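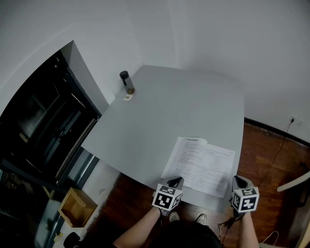
Sorting paper has been my winter chore for as long as I've lived on my own, and every year I put it off until the drawers won't shut. My mother did hers on New Year's Day with the radio on, and I always meant to be like that, but I'm writing this in February with a cup of tea gone cold, so you can guess how the resolution went. This year I did at least do one thing right, and that was to clear the big gray table in the corner before I started. I left the little bottle with the black cap at the back by the wall (it lives there, I've given up), and then I put down one stack of printed pages and told myself I'd deal with that one stack and no other. It was typed text from top to bottom, paragraph after paragraph, and the sheets had already started sliding out of line with each other, the way loose paper always does with me.

The Roundup
By Florin Grecu
06/02/2026

I should say what the piles are, for those of you who are new. I used to translate manuals and leaflets for a living, mostly for small firms, and I printed everything because I can't proofread on a screen. Ponora alone sent me enough to fill a closet shelf. Then there was Trorkix, who changed their minds about every second sentence and wanted each version kept, so I have four drafts of things that weren't very interesting the first time! I stopped taking that kind of work a while ago, but the paper came along with me through two moves, and it weighs a great deal more than you'd think when you're carrying it up the stairs.

My system, if you can call it that, is to square the pages up, read only the heading, and decide. Keep, recycle, or the third pile, which I call "ask Gu" and which is really the pile for things I'm scared to throw out. Gu was the last firm I worked for and they were lovely people, and I have a feeling that one day they'll ring me up and want something from years back. (They never have.) I got through 106 sheets the first afternoon, and I know that only because I was numbering the keepers in pencil, a habit I picked up from an old boss and can't shake.
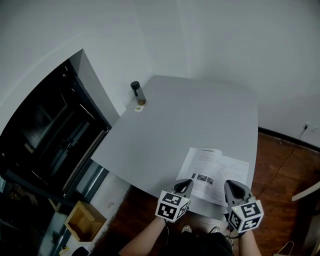
The bound things are harder. A loose page is easy to let go of, but give it a fold and a cover and I start thinking of it as a book, and I was raised not to throw out books. I sat over one of the Vivport booklets for much longer than it deserved, reading bits of it, remembering the week I spent arguing over a single word for "fastener." In the end I kept it, and five others like it, so six in all, and they're going in a flat box under the bed with a label on the side.

What I'd do differently next time: start earlier in the day, when the light in that corner is better, and have the recycling bag open and next to me from the beginning. I kept making small heaps on the floor and then stepping over them, and one of them went back in with the keepers by mistake, and I had to go through the lot again after supper. Also, staples. Take them out as you go. I left them all for the end and my thumbs were sore for two days.

There's still the hall closet to do, and I'm hoping to have it finished by March. If you've got a good way of storing old booklets so the corners don't curl, do leave me a comment, I'd love to hear it.

Search this blog
Type and press enter

Recent posts
The hall closet, part one
Soup for when you can't be bothered
Pencils I have loved
Moving the bookshelf by myself
A long letter about short curtains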